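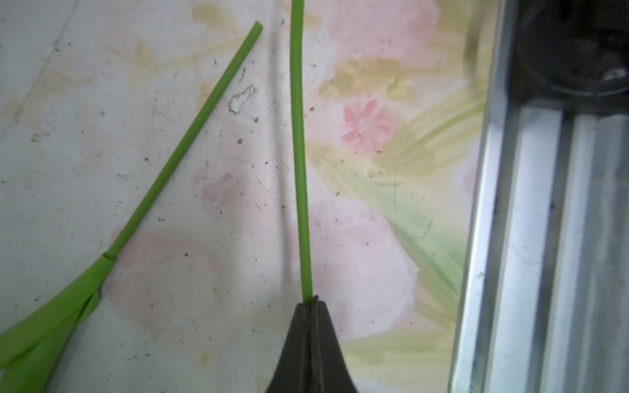
Gripper holding an artificial flower stem.

Household chore robots

A household chore robot is a machine meant to do the small jobs people do with their hands at home: folding, hanging, sorting, wiping, putting away. Shops and small workrooms have plenty of the same jobs, so I'm lumping them in too (flower stalls especially, as you'll see). Can they do any of it yet? Some of it, slowly, with a person nearby. That's my short answer and the rest of this entry is the longer one.

What counts as a chore

I leave out dishwashers and the little round vacuum cleaners. They're lovely, I own one, but they each do a single thing and we have built our floors and cupboards round them. A chore robot in the sense I mean has to cope with our things as they are. A tulip stem is a good test, even an artificial one: thin, smooth, a bit bendy, with leaves that get in the way of everything. You or I would pick it up while talking to somebody else. A machine with two fingers has to find the stem, choose a spot clear of the leaves, close on it and then remember that the heavy end is a long way off!

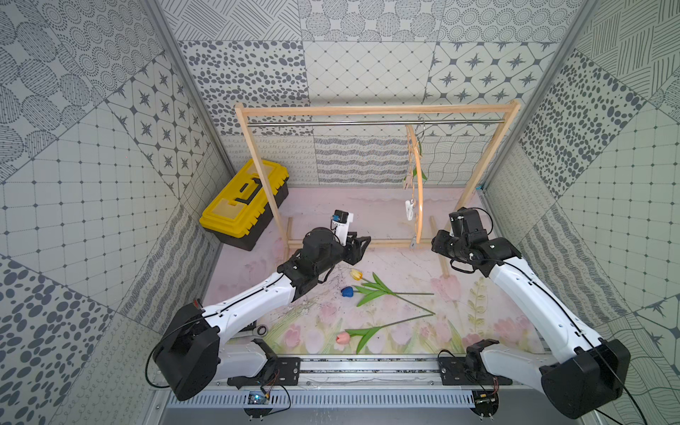 Shanti Chauhan
Contributing editor, home and workshop machines
Updated Thursday, February 8, 2024

Hanging things up

Hanging is my favourite chore to argue about. Clipping a flower upside down from a hanger takes one hand to open the clip and another to bring the stem to it, and the hanger swings the moment you touch it. So two arms help a great deal, but then the arms have to keep out of each other's way as well. Gholamreza Kiani, who taught me most of what I know about grippers, reckons the clip is harder than the flower. I used to disagree and I've come round to it.

At the Trendov workshop in Tindden I once watched a pair of arms try a job like this for 28 minutes. They hung 3 stems. I hung 80 that same afternoon and had a cup of tea as well, though my back knew all about it the next day.
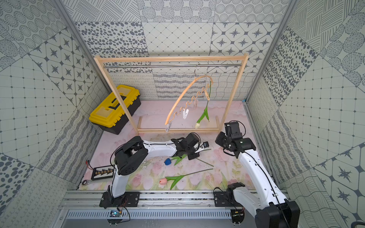 Speed isn't the bit that bothers me, mind you. I'd happily leave a slow machine to get on with it overnight. What I want to know is what it does when a stem rolls away or two leaves get tangled, and whether it notices at all. People fix that sort of thing without thinking.

Shop-floor use

Factories have it easier, as the parts come in the same shape and the same place every time. A small florist's workroom is much closer to a kitchen table. Gethin, the dried-flower firm, tried arms for bunching in April and went back to people for the tying, but kept the arms for laying stems out in rows.

See also: Oltine clip test; Laundry folding; Two-armed robots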